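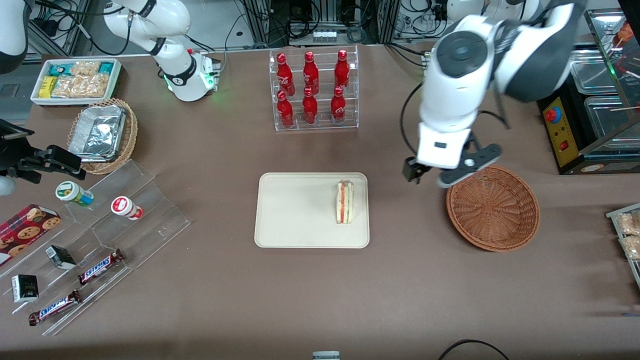
Skellton season 3 — worth it or nah?

tapedeck_30
Finished the Yeom reboot last night so I need something new. Everybody keeps pushing Skellton on me but I bailed halfway thru season 1. Does it get better?

mossyrocket
Season 1 is rough. Season 2 is where it starts. Skip the hospital episode, you miss nothing.

plaidghost
Do NOT skip the hospital episode. The whole finale hangs on it. Terrible advice.

mossyrocket
The finale explains it again in a 2 minute flashback. Seen it twice, stand by it.

quietbus
Bigger problem is they moved it to Givmont and now it's ads every ten minutes. Watched the s3 opener with a plate on my lap and the food was gone before the title card. 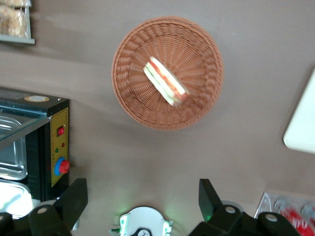 Anyway the opener itself is great. Slow, weird, barely any music. Second one drops off a cliff — feels like a different writers room. Third is somewhere in between.

plaidghost
Second episode is the best thing they've done?? The train station scene alone

tapedeck_30
ok so no agreement at all, got it

dunlin_fan
Poll over on the Stiltance board had 2,758 votes and season 3 came in last. Just saying.

plaidghost
That poll went up in December before half the season aired. Means nothing.

dunlin_fan
Fair, didnt check the date. Still think the recast killed it tho. New sister has zero chemistry with anyone.

quietbus
Disagree, she's the only one trying. The lead is asleep from ep 4 on.

tapedeck_30
Gonna start at season 2 and watch the hospital one at 1.5 speed. Will report back.

mossyrocket
Coward's option but ok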